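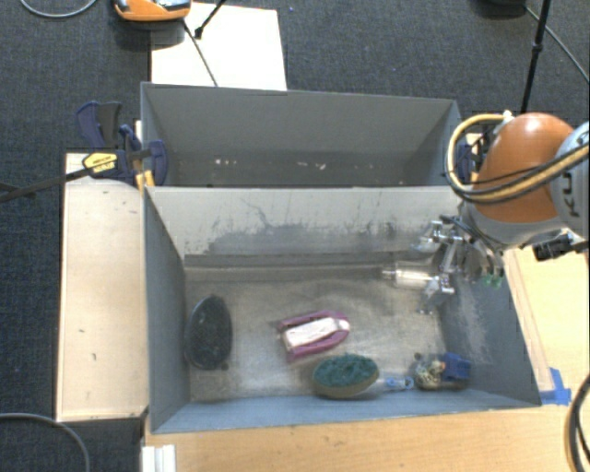 Grernov Shared Workshop: help requests
Ticket 104
Opened: October 7, 2026
Status: open, waiting on a part
Subject: Arm stops partway through the clear-out routine

Hello all, and thank you in advance to whoever picks this one up. I know the help list is long at the moment, and I did try to sort this out myself before writing, so I'm afraid you're getting the whole story.

The build is the Ratier sorter on the long bench. The arm is meant to empty the near bin into the far one, one piece at a time. I'm running the Tang control script, the newer one, with the settings file from the shared drive. It does fine with the pink piece that has the white strip on top, and it used to do fine with the scrubbing brush too, as long as the bristles faced up. What happens now is that the arm comes down over the right end of the near bin, slows, and stops with "joint limit, path refused." It gets worse the closer the target is to the front wall, so the brush and the little light blue item with the loop are the two it gives up on most.

What I've tried so far:

Restarted the controller and the script, in both orders. No change.

Went over the clamps where the bins meet. The bar clamp on the left felt snug, but I gave it a bit more of a turn anyway (gently, I promise!).

Re-taught the bin corners. This helped for a while and then the error came back, which makes me suspect that something is creeping.

Ran it with the speed at half. Same stop, only it takes longer to get there and you have more time to be disappointed.

Swapped the fingertip for the spare from the Jevbridge kit. It grips a touch better, but the error is the same.

Update, same evening. I ran the log viewer over the last 1,000 moves and the refusals all come from the wrist. My best guess now is the hose. It loops out beside the big orange joint cover, and I think the script's keep-out zone for it is set too wide. With the zone trimmed by 2 inches I got 6 picks in a row, brush included, and I may have cheered out loud. Then it refused the seventh, so it's better but not cured.

I've ordered a hose guide and would love to have this settled before the December open house. If anyone has a keep-out file that works with a looped hose, please attach it here. I've left the trimmed settings saved next to the old ones, so please load the old file if you need the arm for anything else.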